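Parents and Carers Board > Hospital life > Food and feeding

Thread: Bringing own food onto the ward – what are you allowed?

tansyroot
Posted December 28, 2024

We have a planned admission in February, at least five nights, and my daughter (six, heart patient, very slow eater) won't touch hospital meals. Last time she lived on toast. The ward leaflet says "please speak to staff about food from home" and nothing more. What have other people been allowed to bring, and did anyone get use of a fridge?

marlpit_dad

Depends on the ward. Ours had a parents' fridge and you labelled everything with the child's name, bed and the date. Anything without a date went in the bin at night. They wouldn't reheat food for us at all. Cold things were fine.

quillet80

Ring and ask for the ward dietitian before you go in. Ours put a note on the file so we didn't have to explain it at every shift change. She also wanted to know what my son was eating at home, so I kept a food diary for the fortnight before. I used Cloverix for it, but paper would do.

One thing to check is fluids. If she's on a restriction, then soup, yoghurt, jelly and ice lollies may all count towards it. We didn't know and had to stop the lollies on day two.

tansyroot

Thanks both. She isn't restricted at the moment but may be after the operation, so I'll ask. Did anyone find a way of getting a child to eat in the first few days? The dietitian at clinic said small amounts and often, but she sees a full tray and turns her face to the wall.

hobbinsgate

Same with mine. We gave up on the tray. The nurses were happy for us to lift one thing off it and take the rest away.
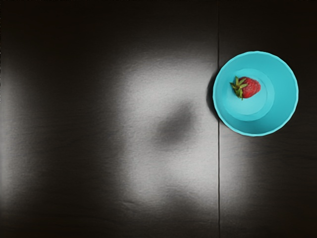 Appetite came back slowly for us, and the team told us to expect that. For the first two days they cared more about drinks and medicines than meals. After that I offered something every hour or so and didn't comment on whether it went down. One strawberry in a turquoise bowl is about the size of helping I mean. If she ate it I waited a bit before offering another. By day four she was asking for pasta.

marlpit_dad

I don't agree with offering every hour. We tried that and it made things worse, he felt he was being watched all day. What worked was sticking to ward mealtimes, sitting down with him and eating my own sandwich. Snacks mid-morning and mid-afternoon, nothing else. He picked up once the day had some shape to it.

hobbinsgate

Fair enough, they're all different. Mine was three at the time and mealtimes meant nothing to her. Might be better for an older one.

quillet80

I'd go with whatever the ward says for the first couple of days anyway. Some children are on set feeds or nil by mouth for longer than planned.

pellow117

Late evening is worth thinking about as well. On Madigan ward the kitchen shut at seven and my son always woke up hungry at nine. The nurses had toast and cereal but you had to know to ask. The shop by the main entrance closed early too, so take your own snacks in for you.

Parking, while I'm here – get the weekly ticket. I paid by the day and it came to £80 before a nurse told me.

tansyroot

Didn't know about the weekly ticket, thank you. Is a cool bag any use if there's no fridge?

marlpit_dad

For a few hours, yes. We had a Stornus one and swapped the ice packs at the family accommodation. I wouldn't keep meat or anything with rice in it. Fruit, cheese portions, crackers, that sort of thing.

quillet80

Check about fruit with the nurses if her bloods are being watched. We were told to go easy on bananas for a while because of potassium.

tansyroot

Will do. I've left a message for the dietitian and will post again when she rings back.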